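Tsikata — journal des parties de test, version 0.9
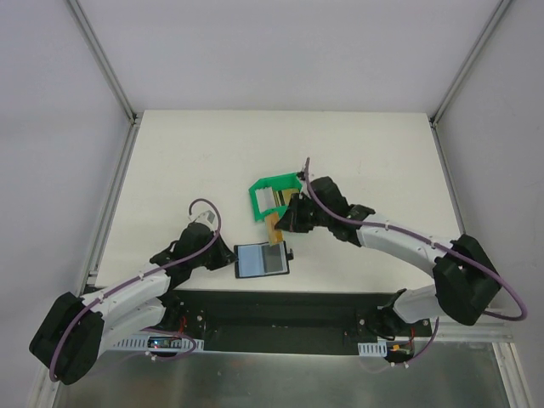
Plateau blanc, deux bras robotisés, quelques objets.

Contenu du dépôt

Ce dépôt rassemble les comptes rendus structurés des parties de test de Tsikata, jeu de cartes à deux joueurs édité par Flunside. Il contient 459 parties complètes, saisies à partir des feuilles remplies à la table. Les parties interrompues avant le troisième tour n'y figurent pas ; elles sont conservées dans une archive séparée, non publiée.

Les données servent à l'équilibrage des paquets. Elles ne permettent pas de rejouer une partie coup par coup : seuls l'état de fin de tour et les cartes jouées sont enregistrés, sans l'ordre exact des réactions.

Fichiers

parties.csv : une ligne par partie. Identifiant, version des règles, paquets utilisés, vainqueur, nombre de tours, durée déclarée.
tours.csv : une ligne par tour et par joueur. Points d'influence, taille de la main, cartes restantes dans la pioche.
cartes.csv : la liste des cartes avec coût, faction, type et texte en vigueur à la version 0.9.
errata.txt : modifications de texte depuis la version 0.7, dans l'ordre chronologique.

Encodage UTF-8, séparateur point-virgule, virgule décimale. Les champs vides signifient « non relevé » et ne doivent pas être lus comme des zéros.

Champs à surveiller

duree_min est déclarée par les joueurs. Les valeurs sont presque toujours arrondies à cinq minutes.
vainqueur vaut A, B ou N. La valeur N couvre les égalités et les parties arrêtées d'un commun accord ; la distinction se trouve dans la colonne motif_fin, ajoutée en version 0.8 et vide pour les parties antérieures.
paquet_a et paquet_b renvoient au code de faction. Le code WAT désigne la faction Watton, renommée deux fois. Les anciens codes ont été convertis.
mulligan compte les mains rejetées avant le premier tour. Le maximum autorisé est passé de deux à un en mai ; les parties jouées sous l'ancienne règle sont marquées par regle_mulligan = 0.

Factions et cartes

La version 0.9 comporte 36 cartes communes à toutes les factions et 32 cartes propres à chacune. Un paquet légal se compose de cartes communes et d'une seule faction. Quelques parties anciennes utilisent des paquets mixtes ; elles portent mixte = 1 et devraient être exclues de tout calcul de taux de victoire.

La carte « Péage de nuit » a changé trois fois de coût. Le coût indiqué dans cartes.csv est le dernier. Pour les parties antérieures, se reporter à errata.txt.

Saisie et vérification

Les feuilles ont été saisies par Nkrumah Abubakari, puis relues par Philomena Darko. Un script de contrôle (verif.py) signale les incohérences : influence négative, pioche qui augmente sans effet de carte correspondant, tour manquant. Les lignes signalées ont été comparées à la feuille d'origine. Quand la feuille elle-même était illisible, la valeur a été laissée vide.

Utilisation

Le script verif.py demande Python 3.10 ou plus récent et n'a pas d'autre dépendance. Il se lance depuis la racine du dépôt, sans argument, et écrit ses résultats dans rapport.txt. L'outil Bonix, employé pour les simulations, lit directement parties.csv et cartes.csv ; il n'est pas distribué ici. Sa configuration par défaut effectue 2,000 tirages par couple de paquets.

Limites connues

Le niveau des joueurs n'est pas enregistré. Une même personne peut apparaître sous plusieurs identifiants si elle a joué avant et après la version 0.8.
Les factions récentes sont peu représentées — les taux de victoire qui les concernent sont à prendre avec réserve.
Le premier joueur gagne plus souvent dans les parties courtes. L'effet n'est pas corrigé dans les fichiers.
Les variantes à trois joueurs ne sont pas couvertes.

Licence et corrections

Données sous CC BY 4.0, script sous licence MIT. Les textes de cartes restent la propriété de Flunside et sont reproduits pour les seuls besoins du test.

Signaler une erreur en ouvrant un ticket avec l'identifiant de la partie et le numéro du tour. Les corrections sont intégrées à la version suivante, sans modification rétroactive des archives.

Dernière mise à jour : 2024-06-18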